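Clevby wants 2350 goes at picking up a pen, and I got to watch some of them

Friday, April 27, 2018

If you've walked past the units behind the old bus garage in Odstead lately and wondered why the lights are on so late, I can help. Clevby has started gathering examples for Bemow, its learning system for robot hands, and the first batch is all about pens. Picking them up, taking the cap off, writing something, putting the cap back on, putting the pen down. That's it! I went in for a morning and stayed until well after lunch.

The idea is easy enough to follow even if (like me) you gave up on computing at school. You don't sit down and write out instructions for how to hold a pen, you collect lots and lots of recordings of the job being done, from close up, and the system works through them looking for what they share. Clevby calls each recording a "go", which I liked. A go starts when the hands come over the table and stops when they leave it again. Anything that goes wrong in between stays in, so a dropped pen is still a go, but it gets a note next to it in the log.

There are seven jobs on the list for this batch and I saw three. The writing one is the one everybody wanted to show me. The writer gets a lined card, a marker and a short thing to write, and the letters are kept big and plain so that they can be checked quickly afterwards. The card isn't squared up to the table either. Bemow needs to see it at all sorts of angles, and if it only ever saw tidy ones it would be stumped by the first crooked one it met. I can sympathise with that.
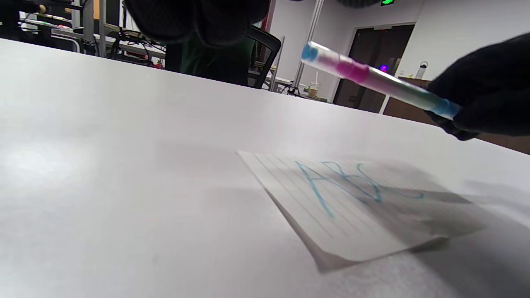

A reader from the Odstead end of the bypass got in touch when we first mentioned the project, asking why on earth a machine should learn handwriting when most of us have nearly given it up ourselves, and whether the money wouldn't be better spent on something that can empty a dishwasher. It's a fair question, so I put it to the team over the kettle. Their answer was that the dishwasher is where they'd like to end up too. A pen is cheap, it's thin, it rolls away from you, it has a cap that needs a bit of a tug, and you can tell at a glance whether the writing came out. There's a lot of fiddly handling packed into it, and if they've got the recording wrong they would like to find out on a pen before they move on to the good plates.

I asked about the gloves, naturally. Everyone doing hands wears black knitted ones, and the thinking is that one person's hands shouldn't look very different from the next person's in the recordings. They're warm after a while, I'm told, and you do lose a bit of feeling in the fingertips, so the caps get fumbled more than they would with bare hands. The fumbles are wanted! One of the rules pinned up by the door says that if you drop something you pick it up in the way you'd normally pick it up, without starting again and without saying sorry to the table. I was told I'd have been hopeless at the last part.

What surprised me was how slow it all is. A go might be over quickly, but then the card is changed, the pen gets moved somewhere new, the log is filled in, and somebody checks that the recording has saved properly. If the pen ends up in nearly the same spot as last time, it gets moved again. I had imagined a sort of production line and it's a good deal more like a very patient board game.

The markers cause most of the arguments. A see-through barrel is hard for a camera to make sense of, as the colour inside shows in some places and the table shows in others, and a couple of the team would happily swap to plain solid ones tomorrow. The others say that real desks are full of awkward shiny pens and the system had better get used to them. For now the see-through ones are staying, and the solid ones will go into a later batch so the two can be compared. 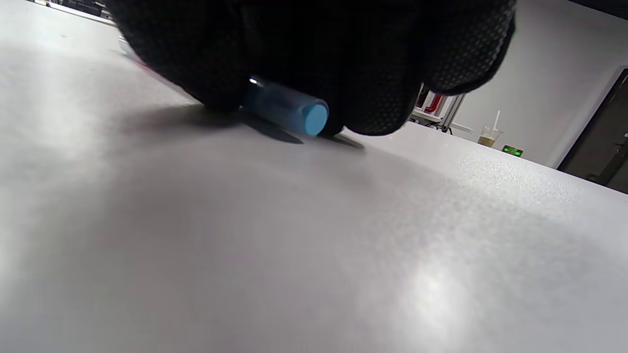 C. Ogbonna
Reporter, Odstead and district

Caps get a list of their own. Some goes are nothing else: hands in, cap held, cap moved, hands out. They look like the dullest thing in the world from the side of the room, but these are the recordings the team is keenest on, for the fingers cover up most of what they're holding and Bemow has to learn to cope with seeing only a bit of it. Glare on the tabletop is the other nuisance. There was talk of putting a cloth down, and then talk of leaving it as it is for variety, and when I left it hadn't been settled.

As for where they've got to, 800 goes had been logged and checked by the time I visited, out of the 2350 they're after. The rest should be done in May if enough people turn up to do the hands. No experience is needed and left-handers are especially welcome, as nearly everyone so far has been right-handed and the recordings are lopsided because of it. You'll be asked to stay for a session with breaks in it, and the gloves are provided in 5 sizes. Bring reading glasses if you need them for close work.

Before anybody asks, I didn't get to see Bemow do any writing of its own. It isn't being trained on this batch until the whole lot is in, and Clevby is sensibly refusing to promise what it'll manage on its first try. I've asked to come back for that. I've also asked whether the cards are kept afterwards and they are, in shoeboxes, with the number of the go on the back of each one so that the writing can be matched to its recording.

If you'd like to put your name down, the sign-up sheet is on the counter at the unit, and there's a bell by the side door. Ring it twice as the first ring doesn't always work.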